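Search articles... Go
Technology > Robots > Ages 8 to 11
By the Plirnik Kids desk | February

How does a robot learn to tidy a sofa?

Putting a cushion back on a sofa takes you a few seconds. You don't have to think about it. A robot has to be given software for every bit of that job.

The first part is called perception. A camera sends the robot a picture, and to a computer a picture is only a long list of numbers. The software looks for patterns in the numbers. It has to decide which parts are cushion, which parts are sofa and which parts are hands. A cushion covered in flowers is tricky, because the software may think each flower is a separate thing.
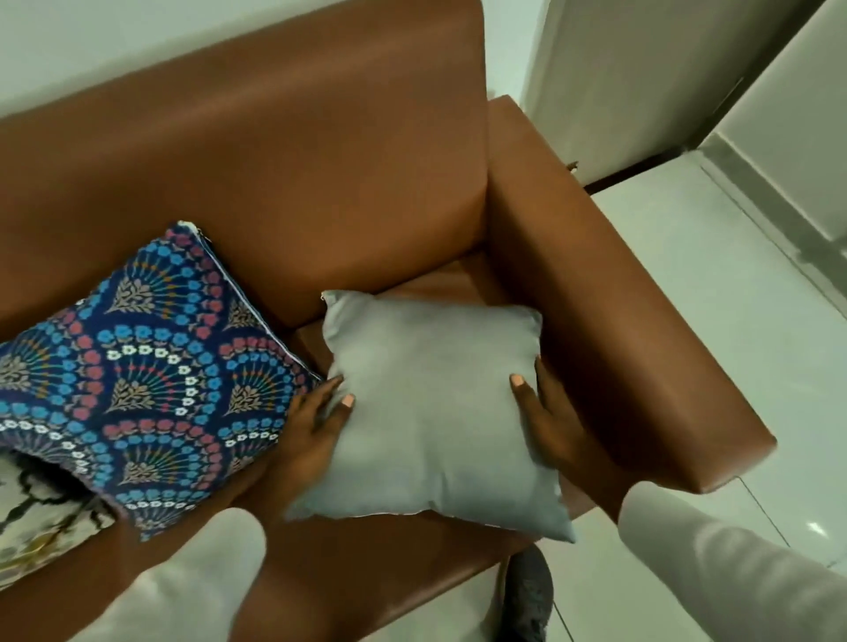 The second part is planning. The robot needs to choose where the cushion should go and how to get it there. A program named Dalsgaard does this by testing 10 different paths inside the computer before any motor moves. It throws out the paths that would bump the armrest and keeps the shortest one left.

The third part is control. Cushions are soft, so they change shape when you squeeze them. Control software checks the grip again and again while the arm is moving. If the cushion starts to slip, the fingers close a little more.

Where does the software get its practice? Much of it comes from watching people. The team at Zerodia used 1460 short videos of people doing housework, and 311 of them were about sofas and beds. The software compared what the hands did with what the camera saw.

It still makes mistakes. A cushion half hidden behind another one is hard to find.

Word to know: perception means working out what is around you.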